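Count night in Urnberg

August, a little after 11 p.m.

The polls on the Stumum question closed at eight and I stayed until the last box was sealed.

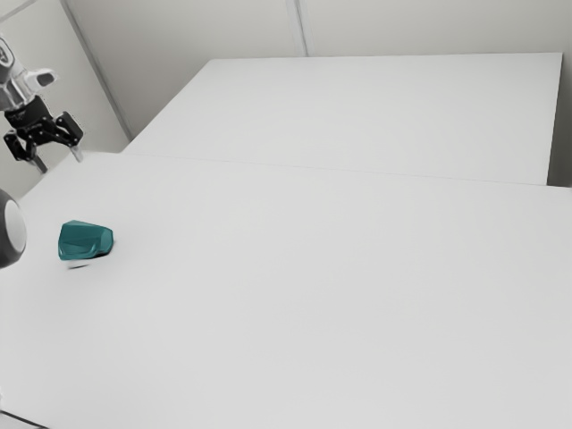
The question on the ballot was whether the district of Stumum should leave Urnberg and have its own council again, as it did before the merger. The vote isn't binding. The city has said it will "take note" of the result, and I expect that is all it will do.

We had 1,143 people vote. Yes got 731 and no got 412. I wrote both numbers on the back of my hand before they went up on the door. Turnout was better than the spring meeting led me to expect. The school was slow all morning, then had a line out to the street after work.

Mackenzie Vachon ran the count at our table. She made us do the second bundle over when the tally sheet was off by 6, and the mistake was mine. I had put a stack of no votes down twice. It took 14 minutes to fix. One man from the no side asked to watch the recount and she pulled out a chair for him.

I voted yes. I still don't know how a separate council would pay for the bus, and I said so to two people who asked me at the door. Neither of them had an answer either.

The signed sheets go to the city clerk tomorrow, with a letter asking for a meeting before the fall budget. I have the draft here and the second paragraph is too long. Mackenzie wants the word "independence" taken out and "self-government" put in. I'll change it in the morning.

Need to return the folding tables by noon. Feet hurt. Bed.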